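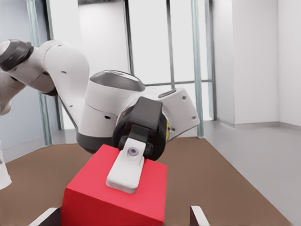
From: Macario Gallegos
To: Plekness robotics list
Date: 10 November 2018
Subject: Re: Stendar open day, worth the drive?

Solène Besnard wrote:
> Did anyone make it over to Stendar? I was stuck at work. Mostly I want to
> know if the two-arm demo was any good, and if they let you try it.

Hi Solène, yes and yes! I went with Lindiwe and we stayed way longer than we'd planned (parking ran out at 30 cars, so go early next time).

The two-arm thing was all in simulation, up on a big screen. Two arms, one table, one red box. They had you looking out from just behind one gripper, so you see your own two fingers down at the bottom with the box between them, and the other arm coming in from the left with its white finger over the top of the box. Weird for a minute, then I loved it. Eun-seong Joo ran the controls and let each of us have a turn. I knocked the box clean off the table on my first try, and Lindiwe got it lifted on her second, which I'm still hearing about.

I liked how plain they kept the room in it, just big windows and white walls. It ran fine on a pretty ordinary desktop, too. I asked about contact settings and got sent to Melquiades, who had already left for lunch, so no answer there.

They're doing another one in April. Want to share a ride?

Macario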